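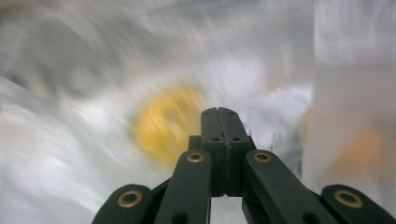 Chapter 4
Rules, Standards and Good Practice for Grippers and Hand-Guided Tools

Learning objectives

After studying this chapter, the student should be able to:
explain the difference between a law, a standard and a site rule;
identify the main hazards at the working end of a robot or a hand-guided tool;
carry out and record a pre-use inspection of a jointed gripper;
state when a tool must be taken out of service, and who may return it.

Key terms

closing force, end effector, linkage, pinch point, residual risk, risk assessment, safeguarded space, tagging out

4.1 Introduction

The previous chapter dealt with the robot arm: its reach, its speed and the fences, mats and light curtains that keep people away from it. The present chapter moves to the end of the arm. A gripper is often the smallest moving part of an installation and the part that people touch most often. It is changed, cleaned, adjusted and cleared of stuck parts, frequently by staff whose training covered only the machine to which it is attached.

The same gripper may also be used without a robot. Hand-held versions, in which the operator supplies both the movement and the closing force, are now common in teaching laboratories and in the early stages of task design. They have no drive motor to isolate and no program to stop. Students sometimes conclude that no rules apply to them. This view is mistaken. A hand-held gripper still has joints that can trap a finger and jaws that can drop or crush a load, and a fault in it will be carried into any work that relies on it.

4.2 Laws, standards and site rules

Three kinds of requirement are discussed in this book, and they should be kept apart.

A law is made by a public authority and must be obeyed. Laws on workplace safety are usually written in general terms. They oblige the employer to provide safe equipment, suitable training and a means of reporting danger, but they seldom give the dimensions of a guard or the strength of a spring.

A standard is a technical document prepared by people from industry, government and research. Its use is often voluntary, although a law or a contract may make it binding. Standards supply much of the detail that laws leave out – test methods, safe distances, markings and the contents of the user manual.

A site rule is made by the organization that operates the equipment. It may be stricter than the law or the standard but may never be weaker. Where a site rule and a manufacturer's instruction appear to conflict, work stops until the person responsible for the equipment has settled the matter in writing.

4.3 Hazards at the working end

Most grippers open and close by means of flat bars turning on pins. Wherever two bars approach each other, there is a pinch point. The size of the gap changes as the jaws move, and a space that will admit a fingertip when the jaws are open may not admit it when they are closed. Both positions must therefore be examined during the risk assessment, together with the full travel between them.

Fast movement presents a second hazard. A tool swung quickly through the work area is harder to control and harder for others to avoid, and the operator's view of loose objects beyond the jaws is poor. Site rules should set out where rapid movement is permitted and should require a clear space on all sides of the operator.

The third hazard is wear. Holes become oval, bushings loosen in their seats and fingertips cease to meet squarely. Each change is slight, and a person who uses the tool daily may adapt to it without noticing.

4.4 Case study: the Mustwood training workshop

Trevonwood, a maker of molded packaging, operates a training workshop at its Mustwood site. In June the workshop reviewed its inspection sheets for hand-held grippers. Of the 74 sheets examined, 67 were complete. The others lacked either a signature or an entry for the condition of the joints, and 2 of the tools concerned were found to have excessive play at a pivot.

Kanako Oshima, the workshop's safety lead, introduced a revised procedure. The tool number is now entered before any other item, each joint has its own line, and a sheet with a blank line is treated as a failed inspection. Tools that fail are tagged out and kept in a locked cabinet. Only a person named on the workshop's list may remove the tag.

4.5 Pre-use inspection

The following procedure is suitable for most jointed grippers. On powered models, isolate the supply first.

1. Confirm that the tool number matches the record.
2. Check each bar for cracks, bends and sharp edges.
3. Check that every bushing is present and firmly seated.
4. Close the jaws slowly and confirm that the fingertips meet evenly along their length.
5. Open and close the jaws through their full travel – any sticking is a failure.
6. Sign the sheet, or tag the tool out.

Review topics

Obtain the site rules for a workshop known to you and mark each rule as a requirement of law, a recommendation of a standard or a local decision. Then draft an inspection sheet for one tool in that workshop, following the procedure in Section 4.5.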